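Avdale Half Marathon Says It Will Be Back in November. Runners Want Details.

2021-09-25

The Avdale Half Marathon is on again, according to a notice posted by its organizer, Nerka Events. The race is set for November, the entry fee is going up to $52, and the course has been redrawn to finish at Gagnon Park instead of the high school track.

What the notice leaves out is more interesting. There is no course map, no word on road closures, and no mention of the 197 people who paid for last year's canceled race and were promised a free transfer.
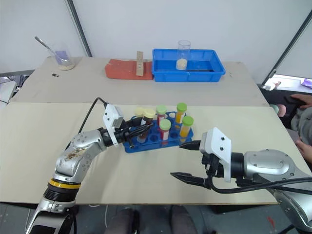 Kirsten Doucette is one of them. She has run the race four times and says she has written to Nerka three times since spring. "I got one reply, and it was a link to the sign-up page," she said. "I already signed up. That was the point of my email."

Race director Lenka Murín said transfers would be honored "in the order they are processed" and that a map would follow once the county signs off. She did not say when that would be. Asked why registration opened before the permit came through, she said this was normal for an event of this size. Maybe so, but the Prendness 10K had its permit posted before it took a dime.

The field will be capped at 1,050, which looks hopeful for a race that has never sold out. Nerka says the cap shows strong demand.

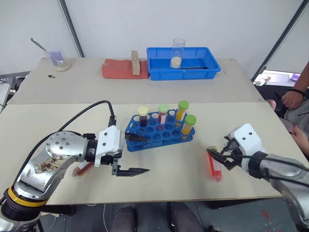

There is also the matter of distance. The old course was measured and certified. The new one has not been, at least not yet, and anyone chasing a qualifying time should think hard before paying. Murín said certification is "in progress." Runners who remember the year the turnaround cone was put in the wrong place — and everybody ran an extra half mile — may want to see the paperwork.

The race will have 13 pace groups, up from six, and a new shirt. The shirt design is already on the website.

Packet pickup is listed as "downtown, location to be announced." Refund requests for the 2021 race close two weeks before the start.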